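Home | Tickets | Knowledge base | My account | Log out

4 min read

Ticket 101: labels printing blank from the third one on, Motgate stock system 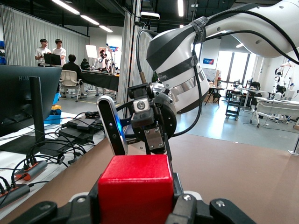 Labels come out fine for the first two, then blank. Every batch, whatever size. Started after the Sameveo update went on in September, though I can't swear to the exact day, we don't print much that month. Printer is the older Neagu desktop one in the Prerkville stockroom. We only noticed when I was doing the small parts and toys shelf, things like the plain red cube in the photo, where every item gets its own little sticker and you need a long run. For boxes we print one at a time so it never showed up.

What I've tried so far:

- turned printer off and on. no change
- new roll. no change
- other new roll from a different box, same
- cleaned the head with the wipe thing. no change
- test page from the printer's own button: prints perfect, as many as you like. So not the head I think
- printed 11 from the Motgate screen: 2 good, 9 blank. Feed is right, the gaps are right, just nothing on them

Blank ones do come out at the correct size, it isn't skipping. Preview on screen shows all of them with the text and barcode.

Please don't tell me to reinstall the driver, did that already last time and lost all my margins.

Orhun Işık
Prerkville stockroom

---

Reply from support

Hi Orhun, thanks for the list, saves a lot of back and forth. Could you try two things:

1. Print the same batch from a different computer if you have one.
2. In Motgate go to Settings, Printing, and tell us what it says next to "Send as".

Also is it the same with the large shelf labels or only the small item ones?

---

Orhun Işık

Other computer: same. Two good then blank.

Send as: says "Grouped". Don't remember ever touching that. There is also "Single" and "Auto" in the list.

Large shelf labels: printed 3, the third was blank as well. So size doesn't matter.

---

Reply from support

Ok, that helps. Grouped sends the whole batch as one job and the older Neagu models don't always read past the first part of it. The update moved some accounts over to Grouped. Please change it to Single, press Save at the bottom (easy to miss, it's below the fold), then close Motgate fully and open it again. Print a short batch and let us know.

---

Orhun Işık

Changed to Single. Printed 5, still 3 blank. Then saw I hadn't pressed Save, sorry.

Saved, closed, opened. Printed 17. All 17 good, barcodes scan.

It is slower now, there's a pause between each label, maybe a second. Can live with it for small batches but stocktake will be painful. Any way round it?

---

Reply from support

Glad they're printing. The pause is normal on Single, the printer waits for each job to finish. Newer firmware for that model is meant to read grouped jobs properly, but check the version first: hold the feed button until the light blinks twice and let go, it prints a strip with the number on it. Send us the number before you update anything pelase.

---

Orhun Işık

Will do the strip tomorow, stockroom is locked now. Leave the ticket open.

Status: waiting on customer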